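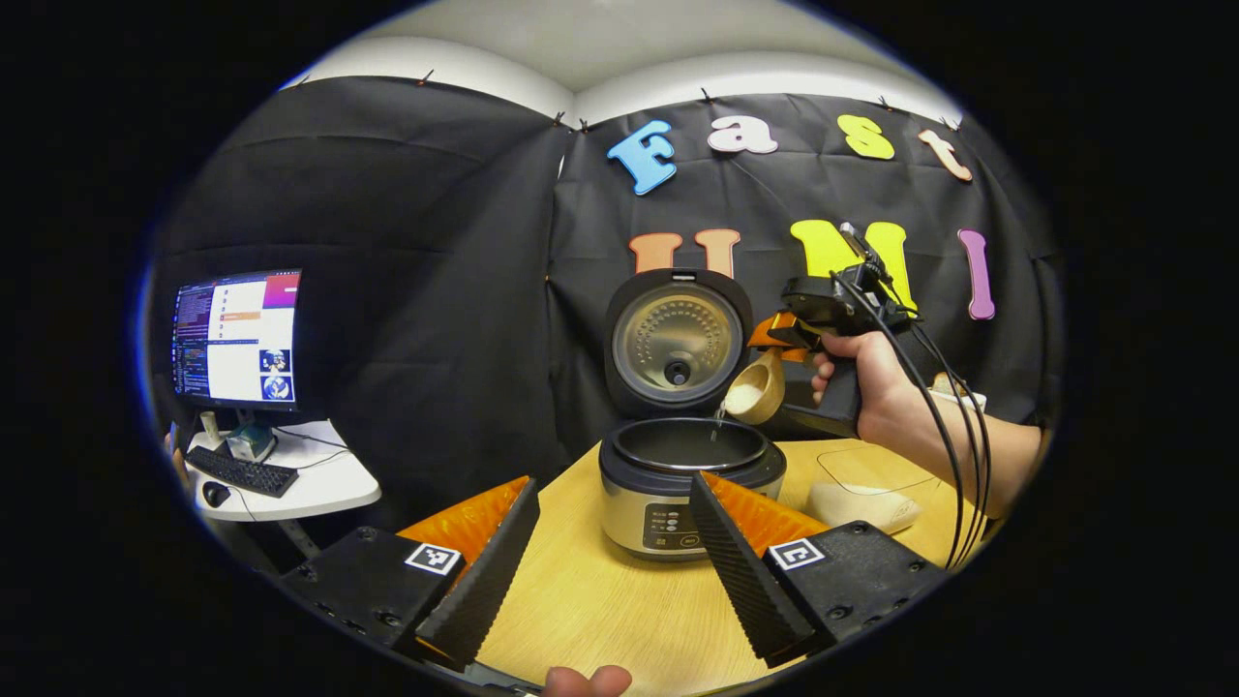 How much water for the rice? Same cup as the rice, one and a half of water to one of rice, and stop fussing with it.

OK so that's settled, writing it down before I lose it again. Apr 1, 2025 and I have now cooked rice three different ways in one week and liked only one of them. The packet says two to one. The packet is wrong, or the packet is for a pot on the stove, where half of it goes off as steam. Kumaresan says the packet is for people who like porridge.

Anyway. Rice day. Up late, no breakfast, bus was full. Long table clear by eleven, cooker on it, lid up, water going in from the cream scoop a bit at a time. I like the scoop for water. A jug goes glug and then you've got a flood and you're spooning it back out. The scoop you tip and it comes in a thin little stream and you can stop when you want to. Slow though. Urho would have used the jug. Urho did use the jug, last time, and we all remember that rice.

Things to remember about the cooker, so I don't have to ask again:

Rinse rice in a BOWL, not in the inner pot. K. is strict on this, scratches the coating. Three rinses, or till it's not milky any more.
Dry the outside of the pot before it goes back in. Tea towel. I forgot this on Sistine day and it hissed at me.
Lid plate comes off for washing. Wash it every time, not every other time.
Don't open it when it clicks. Ten minutes. TEN.

I always open it. Smells so good and then the top layer goes hard and I pretend that's how I wanted it.

Lunch was supposed to be at 1000 by the plan Urho printed, which can't be right, nobody eats lunch at ten, he must of meant rice on at ten. Well we weren't on at ten either. Fifteen people for the Stoka lunch he said, then it was 20, then this morning he's on the phone from Kaimal with the shopping bags and says make the full amount anyway, we'll freeze it. Freeze it where. The freezer is peas and that one fish.

So two batches. First one for the lunch, second for whoever turned up after. Timed the gap badly, so people were standing round with plates and dal and no rice for a good while. Felt awful. Kumaresan went round with the pickle and told everybody the long story about his uncle's wedding, and it worked, they'd have waited till evening.

Second batch was better than the first. Why? Same rice, same cup, same me. Maybe it soaked longer, it sat in the bowl while I was washing up. Try soaking on purpose next time – 20 minutes, set the timer, don't guess.

Other stuff. Need a new measuring cup, a real one with lines on it. The scoop is fine so long as it's always the same scoop, but if it goes missing I've got no idea what my one and a half means in actual ounces. Should just measure it. Will measure it. (Wont.)

Salt – I put it in, K. leaves it out, Urho salts his own plate before he's tasted anything. Left it out today to be polite. Missed it. Also a bay leaf would be nice, ask Amma if it goes in at the start.

Tried to work out rice for May, when the Stundeck people come for the whole weekend. Got as far as 3 sacks and then my pen died. Kumaresan thinks that's too much, he also thought one onion was enough for today so I'm not taking that to heart. Electric bill came too, $21.60, I read it as 2160 and nearly sat down on the floor. Decimal point very faint. Need my glasses looked at, keep saying that.

Leftovers: one tub in the fridge, spread it flat on the tray first so it cooled quick. Fried rice tomorrow w/ egg and the sad half cabbage. Peas, obviously. So many peas.

My wrist is sore, from the rinsing I think, or carrying the sack up the back steps when I should of asked for help. Hot bath, then bed.

Oh and call Urho back re the jug. He wants to know if he left it here. He did, it's behind the flour, and it can stay there till after the weekend.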